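Filed under: Talks & Slides / Work

OK, slide two – folding. At Veltura we fold shirts all day with grippers in our hands, so the machines can learn it from us.

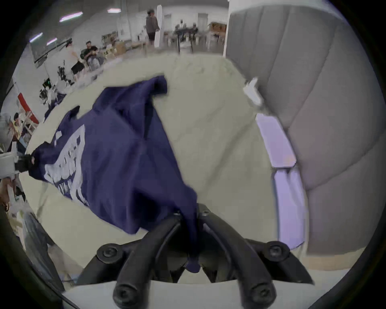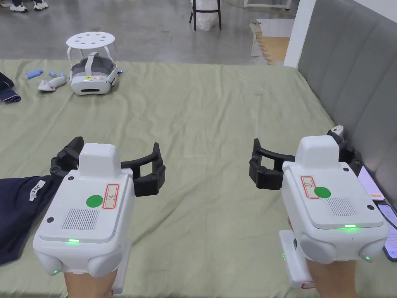
My old job at Damex was 400 parcels a shift and no talking. Now I get asked how I'd do it! (Pause, ask who's folded today.) Pay's up 5 percent, wrists still ache – say that.

Comments

Khải Tăng: Wrists, yes. We swap every 18 minutes.

lou_b: Slides please?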